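Building a pair of hand-held grippers at the shared workshop, part 2: pads, cables and a first go at the bin

Right, so last time I left you with two printed bodies, a pile of screws and a promise that the fingers would go on next. They're on! This part covers padding the fingers, fixing the marker plates, sorting out the cables and then having a proper play at the table. I'm calling the pair Orkby, after the label on the drawer where all the bits live.

What you need for this part

Both gripper bodies from part 1
Four fingers, matt black if you can get it
Rubber or foam sheet for the pads
Contact glue (I used Stulto, any decent one will do)
Two marker plates and their little brackets
Two cables, 2130 mm each
Wet and dry paper, 1000 grit

Pads first

Each finger has a shallow recess on its inner face and the pad sits in there. Cut the pad a hair too big, dry fit it, then trim it back until it drops in without bulging. Rough up the back of the pad with the paper, thin coat of glue on both sides, wait until it's tacky and press it down hard. I clamp mine overnight. I tried an hour once and peeled the whole thing off with the first bottle I picked up.

Don't fuss too much about keeping them pretty. Pads are meant to get chewed up, and I'd sooner cut a new one every couple of months than nurse an old one along. Keep the cardboard template!

Marker plates

The plates go on top of the body, on the bracket. Do the screws up finger tight, check the plate doesn't touch anything when the jaws are fully open, then nip them up. If a plate wobbles at all, sort it now – the tracking software will pick up every bit of that wobble and you'll spend an evening blaming your code. Wipe the dots with a dry cloth only. I used a solvent wipe on my first pair and smudged half of them.

Cables

Leave a generous loop at the gripper end before the first tie. You want to be able to turn your wrist right over without feeling a tug, and let the rest hang down clear of the table. I went through three arrangements before giving up on anything clever and just letting them drop.

Trying them out

Start with big, light, boring things. A plastic storage bin and a small bottle are ideal, and keep the lid nearby for later when you fancy something harder. Open and close the jaws over bare table a few times before you go near anything, and get used to how far apart the fingers sit. 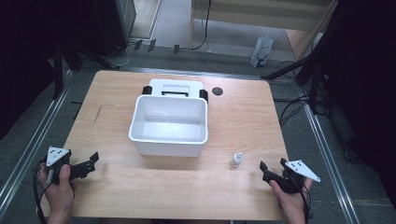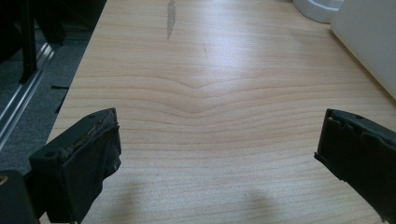 Can I build just one gripper and add the second later?

You can, and it's a good way to spread the cost. The two bodies are separate builds with their own cables, so a single one will work by itself for picking up bottles and other small things. Lids and anything wide are much easier with a pair. If you do split it, buy all the pad sheet in one go, as the second batch I ordered from Kanurine was thicker than the first and I had to deepen the recesses to suit.

Setting the zero

Once you're happy with the feel, close the jaws gently until the pads just meet and save that as zero in the settings file. Then open them all the way and save that too. My left one reads 908 fully open and the right one is a touch lower, so save each side separately and don't copy the numbers across. Redo it every time you change a pad. I've got a sticky note on the Umali power supply to remind me and I still forget.

Next part is the logging script, once I've tidied up my file names.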